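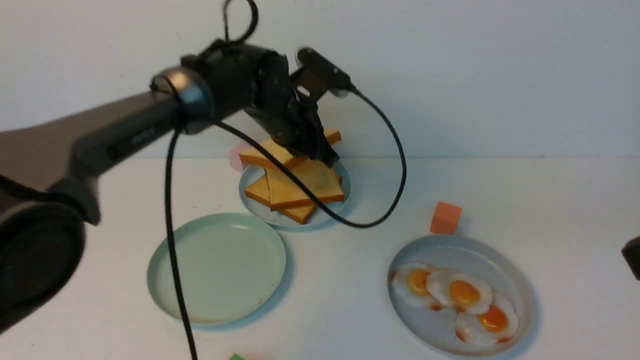 Posted by the bench 18 notebook, Messka kitchen lab, Mevville – December

Toast plating again. The plan says a stack should look "casual but stable," and I still don't believe anyone can write that down as a spec. Two slices on the blue-gray plate, a third held just above, staggered, one leaning on another. Mint-green plate in front kept clear for serving.

Bread is the Wan white loaf, toaster at 44 on the dial. Color is an even gold with darker crust, I'll give it that. The Povthorpe notes claim this bread "holds its edge for 20 minutes." Holds it against what? They don't say how thick they cut it or what it sat on. I'm not copying that number into our sheet until we have our own.

Also not sold on the offset. Page 167 of the old binder says to turn each slice a little so it can be picked up by a corner. Fine for plain toast. With a filling in between I'd expect the top slice to creep, and then you're serving a lean – not a sandwich.

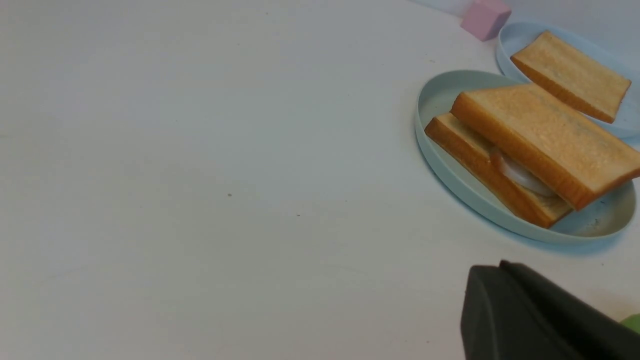
Two slices with pale filling, top one over the rim. Single slice on the other plate.

Crumbs on the rim too. Either wipe before serving or stop calling it finished. Would like to try a flat plate next, and square the slices up for once. If it looks worse I'll say so in here.

To do: ask who picked the filling. Label the loaves.

Recent entries
Butter, soft or not
Plate rims, second try
Why the toaster dial means nothing

Messka kitchen lab, Mevville | Contact | Back to top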